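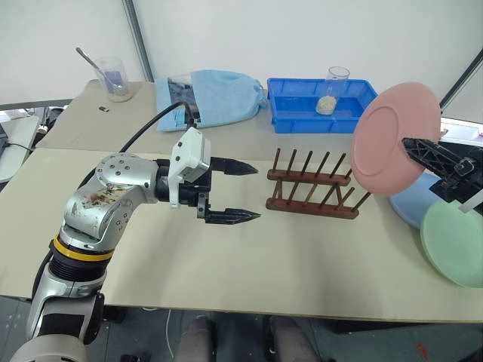

Progress report to Collevix, 2018-06-08
The maintenance of the two-arm cell at Fandley goes according to the plan. The left arm has still brown residue on its silver casing, near the wrist, and we will clean it at the next stop — the joints come first. Fingers are now inspected every 15 days, and 3 spare pairs are ordered from Prelden. The cable check takes seven minutes per arm. I ask for five more hours of technician time in the next period.
Fenna Hermans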